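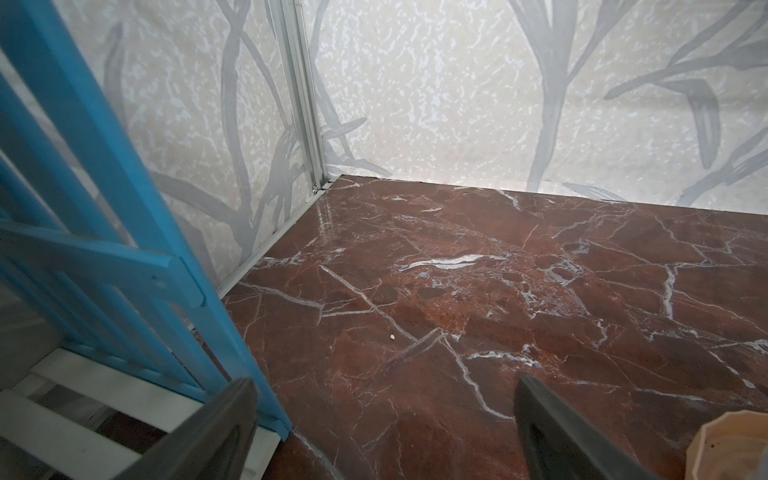 Pedra avermelhada com papel de parede de folhas cinzentas vai cansar a vista antes do Natal, escreveu a Tetteh nos comentários do post anterior, e acrescentou que planta nenhuma sobrevive a tanta decoração. Li, fiquei ofendida, fui olhar para o canto outra vez e continuei ofendida, agora com menos convicção.

Em minha defesa, o papel veio primeiro. As folhas estampadas têm a grande vantagem de não precisar de rega, e a minha reputação no assunto é conhecida desde abril, mês em que consegui matar uma hortelã. Depois vieram as suculentas, compradas na Stemville por 18 cada uma, com o argumento de que suculenta gosta de ser esquecida. É uma planta com as minhas qualidades.

Os vasos têm aquela textura ondulada que junta pó com muito talento. O verde-menta foi o meu preferido desde o início, e o prato escuro também, até eu perceber que qualquer grãozinho de perlita brilha nele como estrela. Limpo, viro costas, há mais.
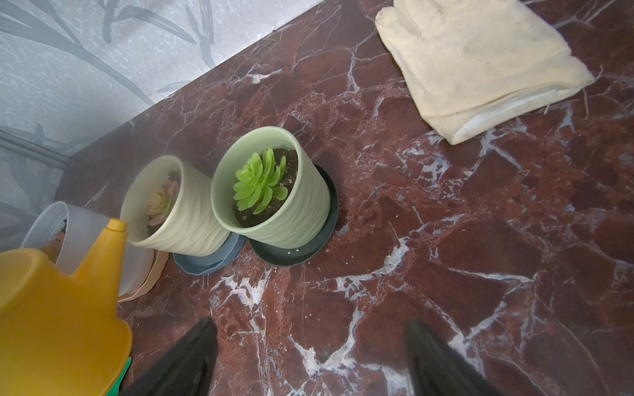 A verde e a rosada, com perlita onde não devia.

Quanto à rega, li 28 opiniões e fiquei com a mais preguiçosa: molhar só com a terra bem seca, e na terra, nunca em cima das folhas. O regador amarelo é mais bonito do que necessário. A luva creme também entrou para o conjunto, e faz-me parecer alguém que sabe o que anda a fazer.

Falta decidir o que pôr nos cestos de rede, o preto e o branco. Por enquanto a ideia é nada, o que combina com o orçamento.
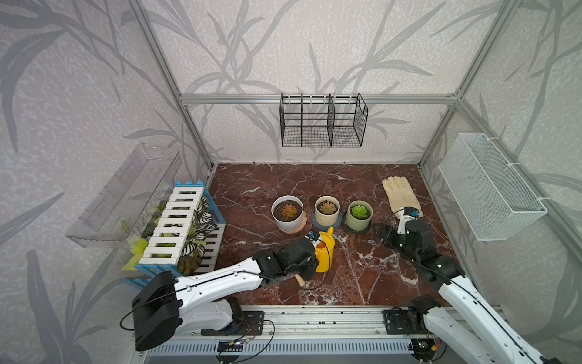 A cerca azul e branca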